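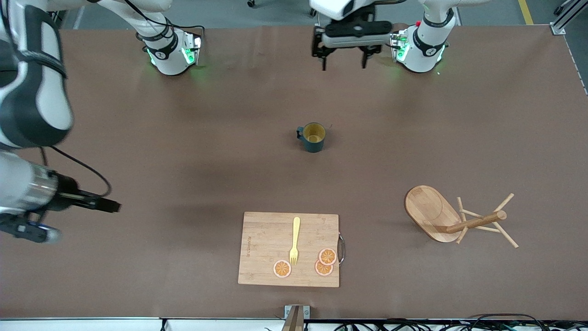
Breakfast corner, bit by bit

I've been meaning to put this page up since February, when we finally cleared the corner by the back window and decided it would be for breakfast and nothing else. No post, no laptops, no bags of compost! It has taken nearly 26 trips to the charity shop to get the rest of the kitchen to match, but the corner itself I'm properly pleased with, so I'm starting the gallery with that.

The mug — dark teal outside and yellow inside, which cheers me up at seven in the morning more than it should. I had my eye on a whole set from Flamo and then talked myself down to the one. My brother-in-law Emiliano Espinoza says it holds a builder's portion, and he's had enough tea out of it to know.

The board — bamboo, pale, with a metal handle on one side. It came from the Wavdale market and I paid far less than I'd have paid in town. I give it a rub with oil every so often (when I remember) and I try not to cut onions on it, or the fruit tastes of them for days.

The oranges — three slices, cut across so you get the pattern. I like them with a bit of cinnamon and yoghurt. Emiliano eats his with salt, and we have agreed to differ.

The fork — golden yellow, and the one everybody reaches for first. I keep it well away from the scouring pads.

The mug tree — wooden, and lying on its side on the table for now. I still can't decide whether it wants to live next to the kettle or go up on the shelf, so if you have strong feelings about mug trees, do write in.

Next up will be the shelf itself, 70 cm of it, once I've settled on a paint. I've got two Zaker sample pots open and I keep changing my mind between them.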